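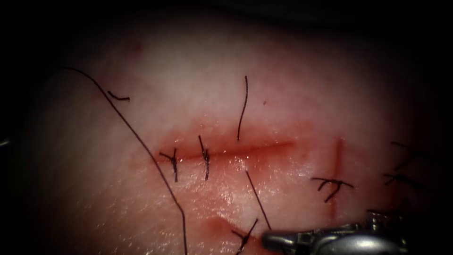

Mending a coat in the slow way

My winter coat is older than my job. I bought it from Soriano, a shop which does not exist anymore, in the first autumn after I moved to Ivel. I did not yet know how cold this town can be, so I bought the wrong size, and then I wore it for so many winters that it became the right one. In June, when I took it out to air, I found that the lining was open along the left armhole and that moths had been at the back.

I asked at Cerkotis, the tailor near the station. The price for a new lining was 70, and they did not want to touch the moth holes. It is a fair price. But I had the evenings free and I had already a box of thread, so I carried the coat home again.

My grandmother taught me to sew in another language, and this gives me trouble. I know the stitches with my fingers and I know their names at home, but in English I had to look them up. What I wanted for the armhole was slip stitch, also called ladder stitch. You go a little bit into the fold on one side, then a little bit into the fold on the other side, and when you pull, the thread disappears. 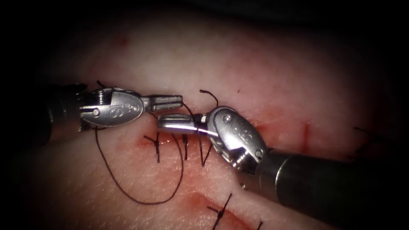
I began at the bottom of the armhole, where mistakes are hidden under the arm. My first stitches were too long. The lining made small mouths between them, and I opened everything and started one more time with shorter thread. My grandmother used to say that a long thread is for lazy people, and I have been lazy with thread all my life. It makes knots, it gets tired from going through the cloth, and at the end it breaks near the needle.

The lining took me four evenings. I worked at the kitchen table after 9, with the radio on low and the coat over my knees, so warm that I had to open the window.

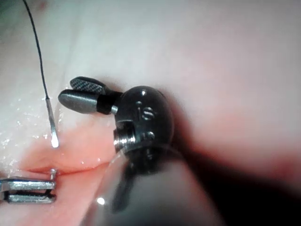

The shoulder seam was the hardest part. There the wool, the padding and the lining all come together, and the needle goes in well but does not want to come out. I tried a thimble, then a piece of rubber glove, and after that I took the small pliers from the tool drawer. The gripping side needs to be rough for this. On the instrument above, the dark upper jaw has a fine crosshatch pattern, like tiny diamonds, and my pliers have almost the same one. With smooth pliers the needle only turns around and you become angry.

For the moth holes I ordered darning wool from Testumico, color number 61, which on the screen was dark gray and in my hand is more like wet slate. I decided to keep it. The holes are on the back, where I don't see them.

Darning I find easier than sewing. First you lay all the threads in one direction, then you weave across them, over and under, and you don't pull. If you pull, the cloth makes a wrinkle which no iron can remove. I know it from a pair of socks.

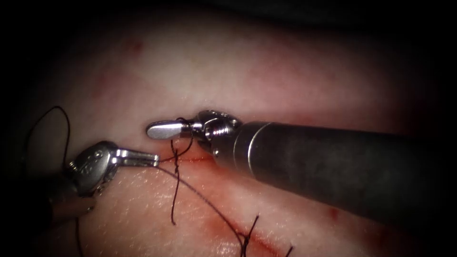
The biggest hole needed two attempts. In the first one I started too close to the edge, where the wool was already weak, and it gave way. The second time I began farther out, in the healthy part, and went slowly. When I finished I put a damp towel over it and pressed with the iron, without moving it from side to side.

There is still one button to sew on. The original is lost and the others are horn, a bit yellow, so I am looking for something near to that. If anybody in Ivel has a jar of old coat buttons, please write to me.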